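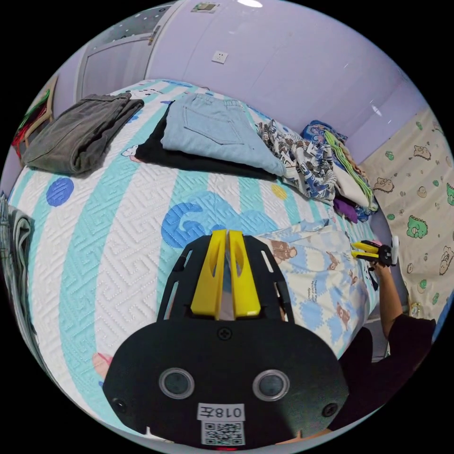 Do I Need a New Tablet, or Do I Need a Keyboard That Works?

My tablet is three years old. It's a Nurell, the mid-size one with the kickstand, and I bought it because every review said it could replace my laptop. It did replace my laptop, in the sense that I gave the laptop away and have been mildly annoyed ever since.

So when the leaks about the new Zein model started in April, I read all of them. I read them the way other people read real estate listings. Thinner bezels, a hinge that goes flatter, a "next generation" keyboard cover, battery life that is supposedly all day. I have now been promised all day by four different devices and I'd like to know whose day they're measuring.

The patent drawings are the part I have the hardest time with. A company files a drawing of a hinge with a little arrow on it, and by dinner there are a dozen articles saying the hinge is coming this fall. Companies file drawings of everything. I'd bet most of them never leave the filing cabinet, and the ones that do come out looking different enough that you wouldn't connect the two.

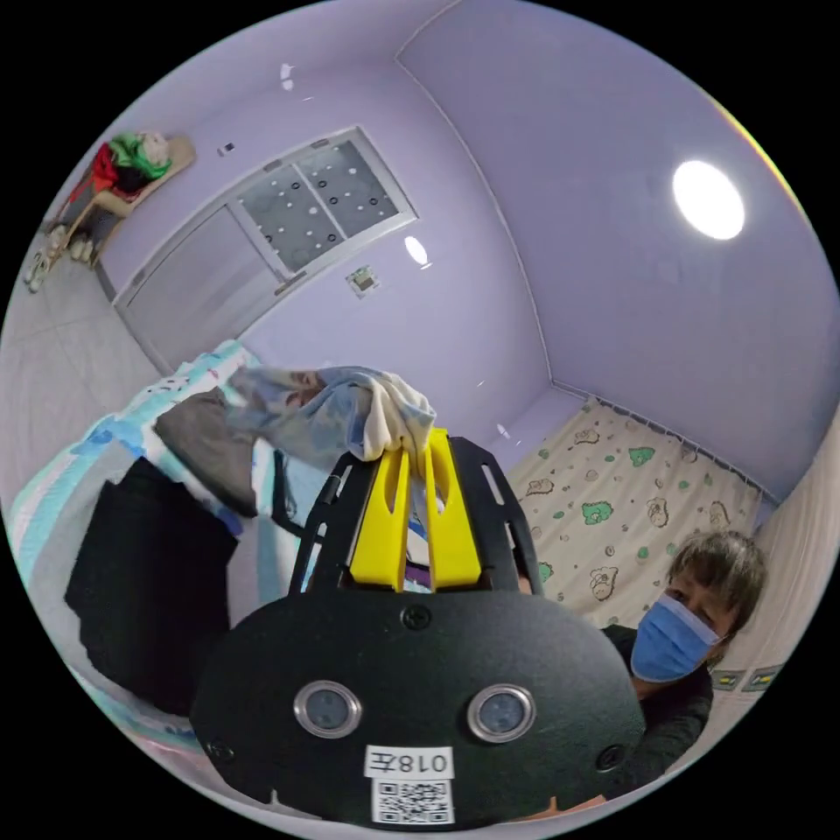
My friend Kenji Villanueva already has a Zein, last year's, and he let me keep it for two weeks while he was traveling. I mostly used it in the evenings, sitting up in bed with the thing on my knees, because that's where I do most of my typing and where every one of these machines falls apart. The kickstand on my Nurell digs into my legs and slides. The Zein's is wider and slides a bit less. I would not call that a breakthrough.

The keyboard cover is better, I'll give them that. The keys have more travel and I stopped hitting the caps lock by accident. But it's sold separately, for $77 more than the one I have now, and I keep coming back to that. A tablet that needs a keyboard to be a laptop should come with the keyboard. They know you'll buy it. They'd just like the number on the poster to look smaller.

What I noticed in two weeks of use

Screen: brighter. I turned it down at night anyway, so I got nothing out of that.

Speed: I couldn't tell. I write, I read, I have too many browser tabs open, and once a month I fight with a spreadsheet. Both machines opened the spreadsheet at what felt like the same speed, and it was still a spreadsheet.

Pen: fine. It sticks to the side by magnet and comes off in any bag, same as mine.

Battery: I wrote down when I unplugged it each time and when it started complaining. My best stretch was from 8 in the morning until a little after 3, with the screen at half. Decent, but I don't go to bed at 3 in the afternoon.

Sleep: this one bugs me the most. Twice I closed the cover at night with plenty of charge left and it was dead by breakfast. My Nurell does exactly the same thing. How has this not been fixed?
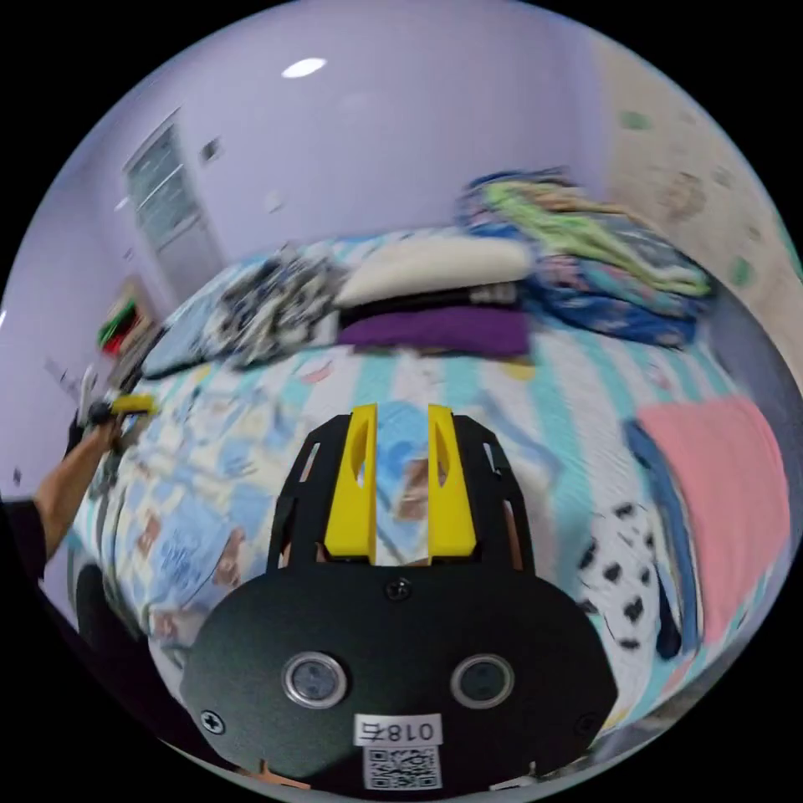 Cream pillow at the far side of the bed.

Barrett Oyelaran, who I used to work with and who buys every one of these on launch day, says I'm being unfair and that the new chip changes everything. He said so about the last chip too. I asked him what he does on his that he couldn't do before and he said it "feels snappier." He may be right! I just can't pay for a feeling out of my grocery money.

I did look at trade-in offers. Privport would give me some $300 for the Nurell if the screen is perfect, and mine has a scratch near the camera, so I assume the real number is insulting. Losutham wouldn't quote me anything without an account, a phone number and permission to text me forever, so I closed the tab. 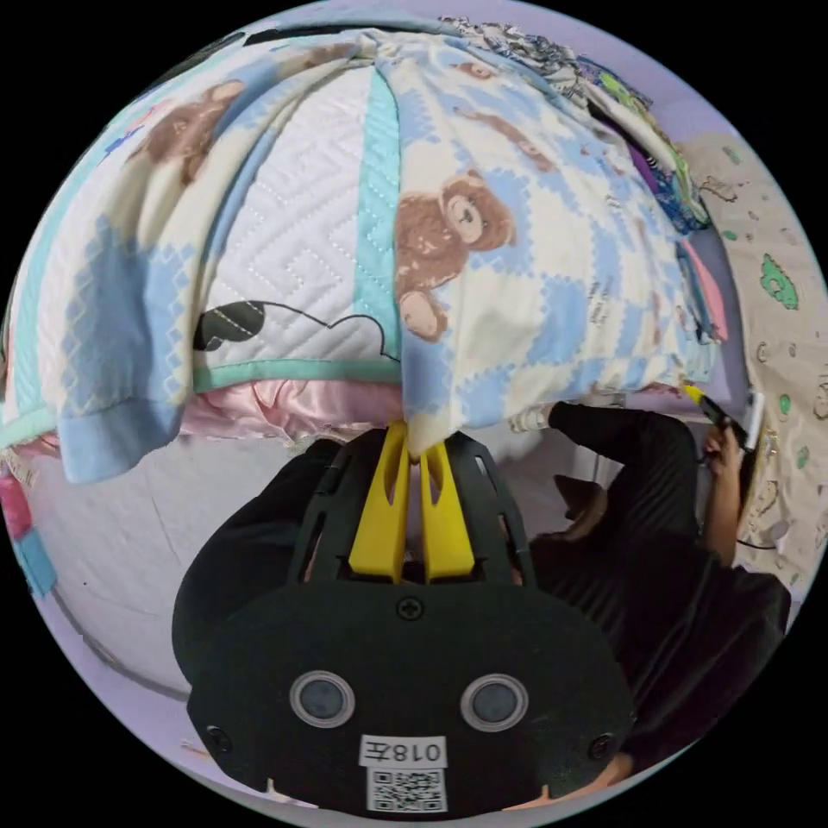 Then there's the port situation. The rumor is that the new model drops down to two, and one of those is for charging. I own a drive, a mouse with a dongle and a card reader. Somewhere a person in a meeting said nobody plugs things in anymore, and I'd like that person to come and get my photos off a memory card.

For now I'm keeping what I have and pricing a replacement keyboard cover, since the E on mine only works when I lean on it. If the new Zein comes with the keyboard in the box, I'll read the reviews again. Kenji gets his back this weekend, with all of my tabs still open on it.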